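Courses > Applied Automation > Part Three: Evaluating Equipment > Chapter 19
Last updated: 19 May 2023

Chapter 19
Bin-Picking Kits: Reading the Offer and Testing the Claim
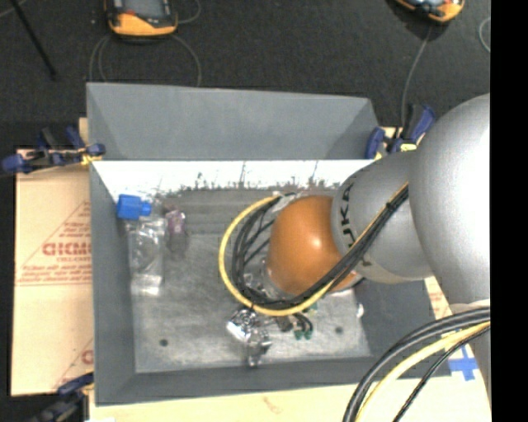
A bin-picking kit is sold as a package. The buyer already owns an arm, or has chosen one, and the kit supplies the remainder: a gripper, its cabling, a vision unit, a mounting plate, and software that turns an image of the bin into a motion the arm can carry out. Chapter 18 treated the arm as a product in its own right. The present chapter treats the package that is added to it, and the questions a plant engineer should settle before signing for one.

The worked case throughout is the Tadik kit, offered by Olszewski for mid-size industrial arms. It is compared in Section 19.4 with the Skomov kit, which is aimed at the same buyers but is priced and supported on different terms. Both are reviewed from the buyer's side. The reader is assumed to know the terms payload, reach and tool center point, all of which were defined in Part Two.

19.1 What the Offer Contains

Offers for kits of this type are usually written in three layers. The first layer lists hardware. The second lists software and licenses. The third lists services, such as setup, training and remote support. Disputes after delivery come mostly from the third layer, where the wording is loosest, and from small items that fall between the first layer and the buyer's own scope.

The Tadik offer is typical. The gripper, the flange adapter, the vision unit and one cable set are in the base price. The bin is the buyer's responsibility, along with the means of holding it in place. The offer states that the bin must be fixed to its support, and it states the allowed position error, but it does not say how the fixing is to be done. Clamps at the corners are adequate for a trial. For production use a located fixture is preferred – one that lets an operator exchange the bin without teaching its position again.

A buyer should mark every line in an offer as supplied, excluded or silent. A silent line is one where the offer assumes something without assigning it to either party. In the Tadik offer the silent lines include lighting, the floor area needed behind the bin, and the routing of cables past the wrist.

19.2 Cables and the Wrist

Cable routing deserves its own section, as it has more effect on useful reach than most data sheets admit. An arm that carries a gripper must also carry the lines that power it and return its signals. If these run outside the arm, they need enough slack to let the wrist turn through its full working range. The slack forms a loop, and the loop takes up space.

In open work this matters little. Inside a bin it matters a great deal. The loop approaches the wall of the bin before the gripper does, and in a deep bin it may touch the rim while the fingertips are still short of the floor. The software supplied with a kit normally checks the arm, the gripper and the bin for collision. It does not always check the cables. The Tadik software allows the user to enter a cable allowance as a simple cylinder around the wrist. The default value is zero, and the manual mentions the setting only in an appendix.

The following practice is recommended during a trial. Drive the arm by hand to each corner of the bin at the lowest pick height. At each corner, turn the wrist to both ends of its planned range. Note any contact between cable and wall, any cable pulled tight, and any connector under side load. Repeat the check after the trial, when the ties have settled.

Connectors near the gripper are a second weak point. They are subject to bending each time the wrist turns, and they sit close to the parts being picked. The Tadik cable set is sold separately as a spare, and a line that runs two shifts should hold one in stock.

19.3 Choosing Test Objects

A supplier's demonstration will favor objects that the kit handles well. These are commonly rigid, matte and of moderate size. The buyer's own trial should include objects that are hard for the camera and objects that are hard for the gripper, and should record the two kinds of failure separately.

Clear plastic bottles are a standard hard case for vision. The body of the bottle passes light, so the camera receives the bin floor through it, along with reflections from its folds and curves. A colored cap may be found reliably while the body is missed, and a grasp planned from the cap alone will be placed badly. The case becomes harder when the bottle lies close to a wall, as one finger must then fit between the bottle and the wall.

The surface of the bin also has an effect. A new bin with an even finish gives a clean background. A used bin with pale scuffs and scratches gives edges that the software may take for objects. Trials should be run in a bin in the condition expected in service. Suppliers sometimes ask for a new one. The request should be declined, or the result should be noted as applying to new bins only.

For an acceptance trial of the Tadik kit, the Fleton test plan given in Appendix C calls for 200 pick attempts. Each attempt is logged under one of these headings:

Object not found
Object found, no grasp planned
Grasp planned, motion refused
Grasp attempted, object missed
Object lifted and dropped
Object placed

Only the last heading counts as a success. Some offers report success as a share of grasps attempted, which leaves out the first three headings and gives a higher figure from the same trial. When two kits are compared, the same base must be used for both – in this book it is always the number of attempts started.

19.4 Comparing Two Offers

The Skomov kit differs from the Tadik kit in two respects that bear on the method just described. Its software license is paid by the year, and its supplier carries out the trial at its own site with objects sent by the buyer. The second point reduces the buyer's work but removes control over the bin, the lighting and the cable routing. The comparison that follows corrects for this where it can, and marks the items for which no correction is possible.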